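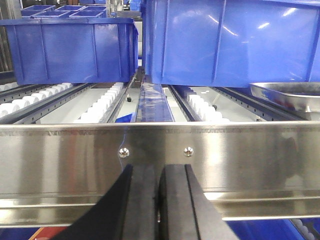 oston-lane-planner

September 6, 2021
By the Ondier tooling group

Grasp and pull planner for blue totes on gravity-flow racks. It takes a wrist camera stream and joint states, finds the bin rim and the roller lane under it, and returns a short path for the arm to follow. It does not drive the arm itself. Use the Clamano bridge or your own controller for that.

## What is in the package

- `lane_fit`: fits lane direction from the rows of rollers and the perforated rails
- `rim_find`: finds the front rim of the nearest bin
- `pull_plan`: builds the approach, close and pull segments
- `replay`: runs all three on a recorded log

## Setup

Build with the workspace script, then copy `config/default.yaml` to `config/local.yaml` and edit that one. The planner reads `local.yaml` first and falls back to the default for any missing key.

Set `standoff_mm` before the first run. The default is 800, measured from the front panel to the wrist flange. Camera intrinsics go in `camera.yaml`. The hand-eye transform has to be redone whenever the camera mount is loosened.

## Test data

The replay set holds 1,000 logs from the Alcantara rack. Each log starts at the standoff pose and ends after the pull or at the first abort. The planner returned a valid path on 895 of them. That number says nothing about whether the grasp held. Grasp results are in `outcomes.csv` and are scored separately.

Logs recorded before March use the old joint order. Run `fix_joints` on them first.

## Known problems

Glare on the ribbed bin walls can split the rim into two short edges. Raising `merge_gap` helps, but past 10 pixels it starts joining neighboring bins.

Steel front panels reflect blue from the bins. `rim_find` masks everything below the panel lip for this reason, and the mask is wrong if the wrist is tilted.

Trays resting in a lane are reported as `unknown` and block that lane.

`pull_plan` does not check for cables. Add a keep-out box by hand.

## Related

- clamano-bridge
- oston-gripper-driver
- Alcantara replay logs: format notes
- Hand-eye calibration steps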